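Speaker notes - Comparing two grippers on a drive swap task
Slot: 2:40 p.m., small hall. Keep the rate slides for the end.

Slide 1. Title
Say which grippers up front: the Nirance parallel jaw and the Toltard linkage hand. Same arm, same controller, same table. Fingers and finger drive are the only change.

Slide 2. Task
Desktop tower on its side, panel off. Remove a hard drive in its carrier, place it in the fixture, put it back. Count a trial as good only if the latch closes without a second push. 1107 trials logged over both grippers. State that the operator could stop a trial but could not correct one.

Slide 3. Grasp on the carrier
Clamping on the top edge of the carrier leaves the faces of the drive clear. It also means the weight hangs below the grip, so any slip becomes tilt. Tilt is what jams the carrier in the rails. Pause here. 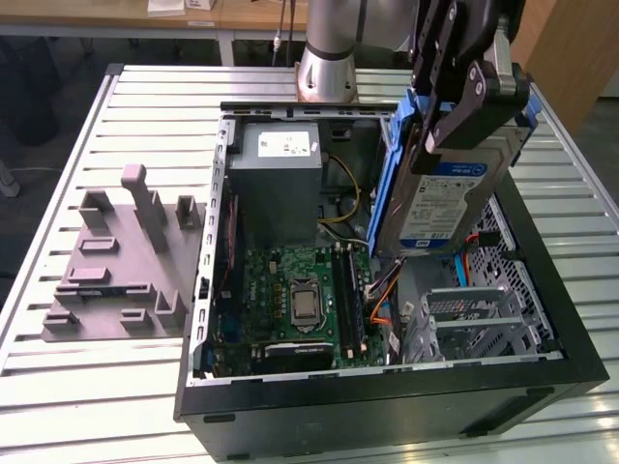 Mirzaei: we saw the same tilt on our rig and cured it with softer pads, so was pad hardness held constant? Raised at the dry run, expect it again from the floor. Reply: yes, one pad sheet for both grippers, cut to size. Softer pads were tried in 104 of the trials. They reduced tilt on pickup and made release worse, with the carrier sticking to one finger. Backup slide 2 has the split.

Slide 4. Clearance
Jaw width matters less than the room needed to open. The parallel jaw needs free space on both sides of the carrier at release. The linkage hand opens on a curve, so the tips rise a little as they part. The planner has to know that or it reports a false contact. Mention cables near the bay: the collision model treats them as a fixed box, a crude choice that costs some approach angles.

Slide 5. Approach from above
Both bays are reached with the fingers pointing down. The lower bay is the harder one for wrist clearance against the cage.

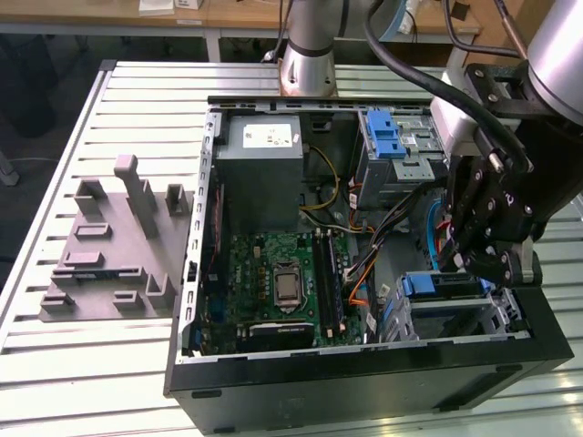
Wrist yaw was limited for this reason, and the limit was the same for both grippers. Do not spend time on the inverse kinematics unless asked.

Slide 6. Controller settings
Flokura controller, force threshold set once on the parallel jaw and then left alone. Admit that this favors the parallel jaw. A retune for the linkage hand is planned for December - no results yet, so make no promises.

Slide 7. Rates
Read the table by row. Pickup first, then insertion, then latch. Most of the gap between grippers is in insertion.

Questions, 3 minutes. If the clock is short, skip backup slide 3 and leave the settings page on screen.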